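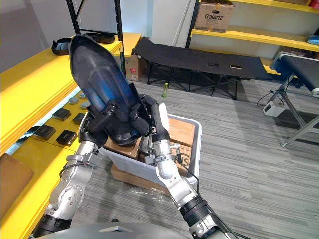

**Unit 4 / Storage and Sorting**

Course notes, Hsin-yi Kan

Welcome back! We get to talk about shelves and bins today, my favorite part of the whole course, so bring your sketches of your own storage room (the ones you started in September, if you can still find them).

### Long shelves, low shelves

A long run of shelving is wonderful for small stuff. Look at the yellow unit on the left: little square black devices along the lower shelf, small round pucks near the back. They stay in one layer, so you can find any of them without lifting another. Try that in a deep box and you'll be digging all afternoon!

### What goes in a bin

Bins suit things that are awkward on a shelf. The white plastic one has cardboard boxes in it, and a big blue-and-black shovel-shaped piece is being held over the top. Would you put it in with the boxes, or give it a spot of its own? Hiu-tung Ng's group argued for a hook on the wall at Prellside and I've come around to it, mostly.

Questions I'd love you to chew on:

- The bin sits on a flat cardboard box. Keep the box or recycle it?
- Crumpled plastic wrap on the carpet: where should the trash bag live so wrap goes straight in?
- The folding cot has a couple of small things lying on it. Is it furniture or a shelf right now? (Every storage room has one of these, and I love spotting them.)
- The box marked "Galanz" is up on a top shelf. What would you want to know before putting any box that high?

### For next time

Read the Poon handout, sections 3 and 4. Then pick one shelf at home, empty it completely, and write 400 words on what you put back and what you didn't. Messy drafts welcome!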